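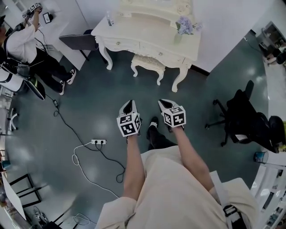 Prenduvdale support wrote back that the save was not lost, only out of step with the cloud copy, and asked for the log folder before anything else was tried.

Home | Games | Support | Forums | Account

Ticket: Wunska, progress resets after the harbour chapter
Opened: 25 July 2019
Platform: PC
Status: Solved

Problem as reported
The game loads normally and the main menu shows 86 per cent complete. On choosing Continue, the player is put back at the start of chapter 13, with the weapons and map from that point. Manual saves made later are listed but greyed out. It began after the June patch. No error message appears.

Tried before opening the ticket
- Restarted the game and the PC
- Checked the game files (no faults found)
- Turned the overlay off
- Loaded an older manual save. This works, but the next autosave goes back to chapter 13.

Support, first reply
Please do not start a new game in the same slot. Close the game, copy the whole save folder to the desktop, and send us the logs. Tell us if you have played on a second machine with the same account.

Player
Logs attached. Yes, I played on a laptop for about 19 minutes while the desktop was in for repair. The laptop had not been patched. I got as far as the ferry and quit from the pause menu.

Support, second reply
The laptop wrote a save in the old format and sent it to the cloud. The patched version can read that file but treats it as the newest one, so everything made after it is locked. Steps:

1. Turn off cloud saves in the launcher.
2. Delete the file ending in 21 from the save folder. Leave the others.
3. Start the game offline and load the last manual save.
4. Save by hand in a new slot, then quit.
5. Turn cloud saves back on and choose "Keep local files" when asked.

Player
Step 2 was fine. At step 5 I was not asked anything and the old file came back.

Support, third reply
Update the laptop first, then repeat all the steps on the desktop. The question only appears when both machines are on the same version.

Player
Done, and the question came up this time. All saves can be loaded and the map is correct. One side quest is marked as unfinished, but I can replay it. Please close.

Related tickets
Wunska: no sound in cutscenes after the June patch
Wunska: controller not found on launch
Fustine: cloud saves missing on second PC
Ho: stuck on loading screen, chapter select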